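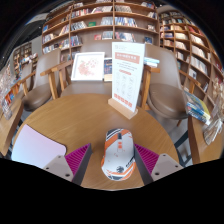
I met Olga Frade on a slow morning at Trelodau, the coffee place she has been running on her own since February, and I'd gone in meaning to ask about the coffee. We ended up talking about tables. Olga has strong feelings about tables! She thinks most cafes buy them too small and too square, and then wonder why people leave after half an hour. Hers are round, wood, a nice warm honey brown with the grain showing, and they're big enough that you can have a mouse out next to you and still have the sign standing at the back without anything getting knocked over. "People come in to work," she told me. "You can be grumpy about that or you can give them a decent table. I was grumpy about it for nearly 9 months and then I gave up."

The grumpy period was at her old job, a lunch bar called Montes, where the owner had a rule about computers between noon and two. Olga was the one who had to walk over and say it. "I hated it so much. You'd have some poor guy in the middle of a spreadsheet and I'd be standing there with a cloth, wiping the same spot." She did the wiping for me on our table, with a napkin, and I have to say it was very convincing.

So when she took over Trelodau she kept the coffee machine, kept the awful green door (it's staying, don't ask her about it) and spent her money on the tables. They came from Barnabás Csonka, who has a workshop out toward the bus depot and who happened to be in that morning to look at a wobbly leg. I got him to sit down for five minutes. He's a quiet man, but he did warm up once we got onto finishes.

"Everybody wants it shiny," he said. "Shiny is terrible for a mouse. The light bounces and the little arrow jumps all over the place." He had tested the first top by bringing in his daughter's gaming mouse and playing cards on the computer for an evening. Olga says it was two evenings. Barnabás says the second one was for the leg.

I asked whether round was a pain to make. "Round is fine. Round is only one edge!" What he doesn't like is people dragging them, and he gave Olga a bit of a look.

The signs were the other thing I wanted to know about. They sit in a light wooden block with a slot, and Barnabás cuts those too, from whatever is left over. Olga moves hers around all day. "If it's in the middle, people put their stuff behind it and then forget their stuff. I push it to the back, off to one side. Then you've got your front edge free for your arm." She has a box of forgotten things under the counter, mostly chargers and one very good umbrella.

Does it pay, letting people sit like that? She laughed and said I should ask her again in a year. She put 1,000 into the tables before she had sold a single cup, and the bill came to 1,002 in the end because of two dollars' worth of felt pads. "He charged me for the pads!" Barnabás was already under the next table by then and didn't answer.

What she wants now is a long bench by the window, for the people who come in pairs and only buy one cake. Barnabás wants to do it in ash. Olga wants it by the fall. They were still going back and forth on it when I paid for my second coffee and left them to it.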